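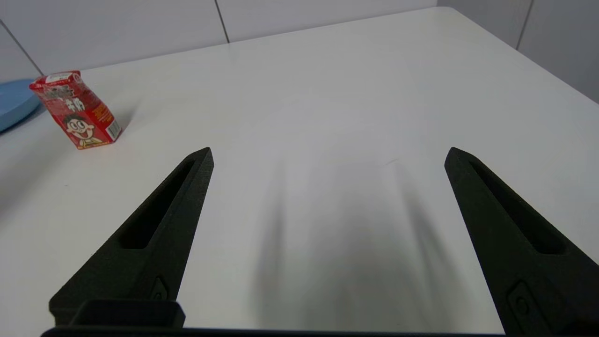
Figure 7.1. Wrist camera view at the start of an approach. Photo: Elīna Kairys.

Chapter 7
From Pixels to a Pose

Let me start with the most boring question in this book, which I have put off for six chapters: where is the carton?

You and I can answer it in a blink. It's on the left, toward the back of the table, near the blue plate. Done! Now try answering it in a way that a motion planner can use. The planner you wrote in Chapter 6 doesn't know what "toward the back" means. It wants three numbers for position, four more for orientation, and the name of the coordinate frame all seven belong to. Leave out the frame name and the seven numbers are worthless (I once lost a whole August to this, and I'll tell you the story in Section 7.4, when you'll have the background to enjoy my suffering properly).

So this chapter is about the software that sits between the camera driver and the planner. In our code base that layer is called Ungate. Everett Villanueva wrote the first version in a single source file, and you can still see traces of that in the function names. We'll build a small version of it from scratch, in Python, and by the end you'll have something that takes a wrist camera image and hands back a pose with an honest estimate of how wrong it might be. I care about that last part more than the pose itself, and I'll try to convince you to feel the same way.

7.1 What the camera gives you

Look at Figure 7.1 again and try to forget what you know about cartons. What the program receives is a grid of color values, and a lot of that grid is white table. That sounds like an easy case. A red thing on a white background, what could go wrong?

My first detector was a color threshold: find the red pixels, take the middle of the blob, call it the object. It took me an afternoon and I was very pleased with it. But the front of this carton has a big cartoon face on it, and large white characters above the face, and there's yellow and white print on the side. Threshold on red and you get a blob full of holes, and the middle of that blob gets pulled around by the artwork. Turn the carton so that a different face shows and the answer moves, even if the carton is standing in exactly the same place. We want the center of a box, and the threshold gives us the center of some ink.

Then there's the fact that two faces are showing. A box seen from a corner has an outline whose middle isn't the middle of either face, and it isn't quite the projection of the box's center either. We'll work out the size of that error in Exercise 7.3. It's bigger than I expected when I first did the math.

And then the table has shadows on it. The one in the foreground comes from the gripper and arm, so it's going to move whenever the arm does. Please remember this when you get to background subtraction in Section 7.3, because subtracting a stored picture of the table works beautifully right up until the arm changes position.

7.2 The part of the image you already know

I used to think of the gripper fingers as a nuisance. They fill up the bottom of the picture, they're dark, and every segmentation model I tried wanted to label them as objects. Elīna Kairys talked me out of this. Her point was that the fingers are the only thing in view whose position we already know before we look. The camera rides along with the gripper, so for a given finger opening, the tips should land on the same pixels every time.

That gives you a free test! Before Ungate looks for anything on the table, it predicts where the two pointed tips should appear, finds them in the image, and compares. If they disagree by more than 2 pixels, it refuses to continue and logs a calibration fault. On our logs from the Lorunano cell, this check fired 21 times in 693 approaches. Most of those came from one camera mount that had worked its way loose, and the detector downstream would have happily reported a confident pose for every one of them.

The same knowledge gives you a mask. We draw the predicted outline of the fingers and the base plate, grow it by a small margin, and throw away everything inside before detection runs. The mask has to follow the finger opening, so we store one for each opening width and interpolate. Leclerc, the simulator that comes with this book, will generate the masks for you if you give it the finger mesh. Do check them against real images, though. Mine were mirrored left to right for a week and the gripper is symmetric enough that I didn't notice.

Before you go on, open the folder for this chapter and run the script called show_mask. Try it with the fingers wide open, then halfway, then closed, and watch how much of the table you lose each time. Write the three percentages down somewhere. You'll want them in the next section, where we pick the height from which the arm should take its first look.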